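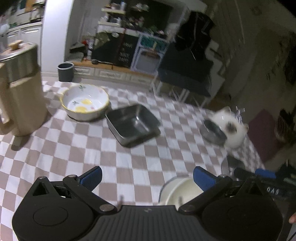 The white bowl and the checkered mat.

My grandmother Dalia made sour cherry jam every summer, and she did not own a recipe. When I asked her how much sugar, she said "until it is enough." I was 7 years old and I believed this was a real measure, like a spoon or a glass.

Last week I tried to make the jam by myself for the first time. I live in Fumwood now, and sour cherries are not easy to find here. The supermarket has only the sweet ones, which become a kind of candy when you cook them. Finally my neighbor Mrs. Ciobanu told me about a farm stand on the road to the lake, where you can pick your own. I went early in the morning and came home with two full buckets and red hands.

Taking out the pits is the slow part. My grandmother used a hairpin pushed into a cork, and the whole family sat in the yard under the walnut tree and talked about people who were not present. I had a hairpin too, but I had only the radio for company. It took me more than 3 hours. The juice went up to my elbows and I found a small drop of it on the ceiling, and I still do not understand how it got there.

Then the sugar. My mother says one kilo for one kilo. My aunt says this is too much and that modern people use half. I called them both, which was a mistake, because now they are discussing it with each other and I receive the messages. In the end I put something in the middle and cooked it slowly, with a slice of lemon, and took off the foam with a wooden spoon. As children we fought for this foam. We ate it on white bread while it was still warm, standing up.

To test the jam, you put a drop on a cold plate and tilt it. If the drop stays round, it is ready. Mine was running, then running a little less, then after 30 more minutes it stayed.

The taste is close to hers but it is not the same. Maybe a bit darker - I think I left it on the fire too long at the end. I will keep one jar closed until December and open it when my sister comes to visit. The others have no such protection.

Catinca Mihăilă
Aug 8, 2025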